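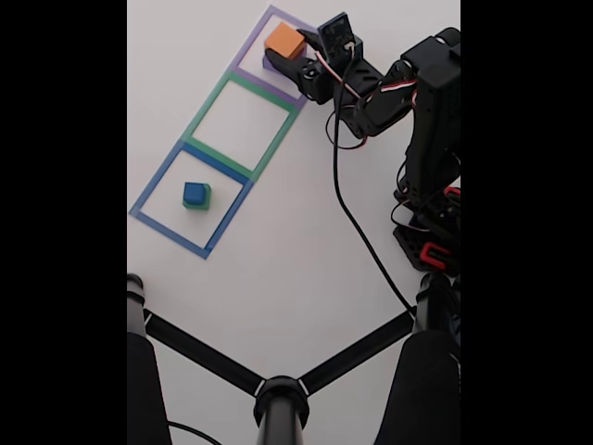 Why my planner waits before it closes the fingers

In the last post I wrote that the sorting task was working in simulation and I only had to move it to the real arm. Dwight Campbell left a comment, "good luck with the only". He was right.

The task is simple to say. There are three squares of tape on the table, purple, green and blue, and the program gets an order such as "orange cube to green". The perception part finds the cubes and the squares, the planner makes a path, and the controller sends the joint angles to the servos.

My first version did everything one time. It took one camera picture, calculated the position of the cube, and moved. With cheap servos this is not enough. When the arm is stretched, the joints hang down a little under their own weight, and the fingers arrive lower than the model says. Then one finger touches the cube too early and pushes it away.

So I divided the grasp in two. The planner first goes to a point above the cube and stops for 400 milliseconds. In this time the arm stops shaking, and I take a new picture and correct the target. Only after this it goes down and closes. The waiting looks a bit stupid, but I got 85 good grasps from 100, and before it was much worse.

The second problem was color. My purple limits in HSV were too wide, and a dark blue block was sometimes taken as a part of the purple tape. I now look for the tape only once, at the start, and keep the corners fixed in a small file. The cubes are searched inside these corners — this is also faster.

What I still don't like is the cable. The collision model knows the links and the table, but for the planner the cables do not exist. Sosina Zeleke suggested to add a fat cylinder around the forearm and accept that some paths are lost. I will try it in September, when I have the table for myself again.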